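Baltau, 11. Mai 2023 – von Armelle Coste

Puvard vergleicht Greifer und Kameras am Küchentresen

Mit großer Freude dürfen wir berichten, dass unsere Vergleichsreihe in Baltau in die zweite Runde gegangen ist! Seit Februar erprobt das Team um Yaryna Dovhaniuk 18 Kombinationen aus Greifer, Kamera und Steuerung – und zwar dort, wo es eng und herrlich alltäglich zugeht.

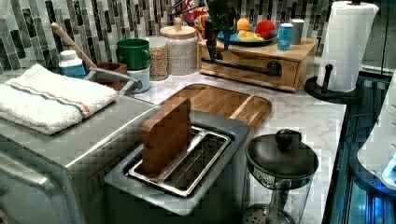
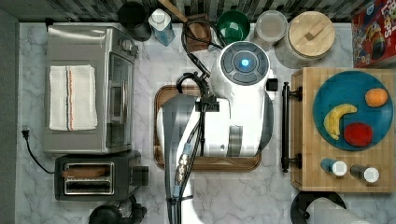 Greifer und Roboterarm am Tresen, zwischen Toaster und Obstteller. Fotos: Puvard

»Ein Toaster verzeiht wenig«, meint Rajkumari Sengar. Die Ergebnisse teilen wir gern mit unseren Partnern bei Tornesmont.

Zuletzt aktualisiert: 11:58 Uhr
Kontakt: Pressestelle Puvard | © Puvard | Nach oben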